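Print this page
E-mail this to a friend

How to compare two sets of gripper fingers on soft, fiddly things

If you have a small arm and two sets of fingers to choose between, you may be tempted to test them on wooden blocks and call it a day. I did that for years, and blocks will flatter almost anything! Wire and string are much better judges, so for this comparison of the Vokum and Tromitz fingers I set out a couple of perforated baskets and some lengths of red and black wire, and let the arm get on with it.

Start with the wrist camera. Open the fingers as wide as they go and check that both tips show in the bottom corners of the view, with a good clear gap between them. If one sits higher than the other, loosen the camera bracket, nudge it round and try again (it took me three goes, and a cup of tea).

Next, choose your cloth. A plain one makes life easy for the camera, but I like a busy pattern with plenty of leaves and stems, as a thin wire is far harder to pick out against it and you soon learn how good your picture is.

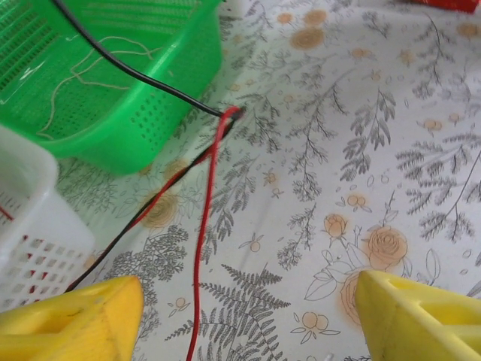 Now set the closing speed in the controller. I use a Brunner board, and 12 millimetres a second suits me nicely for wire; go faster and the fingers tend to push it along the cloth before they have hold of it. Bring the arm down slowly until the tips just brush the table, then back up by a hair.

Do the same pick eight times with each set, moving the wire a little between goes, and write down every miss, even the ones you feel were your own fault. Try lifting a piece over the rim of a basket too, where trailing ends love to snag in the holes.

When you swap fingers, run the Cumano calibration again before you trust a single result. It needs roughly 300 seconds, so put the kettle back on, and keep your notes for both sets on the same sheet.

E-mail this to a friend
Print this page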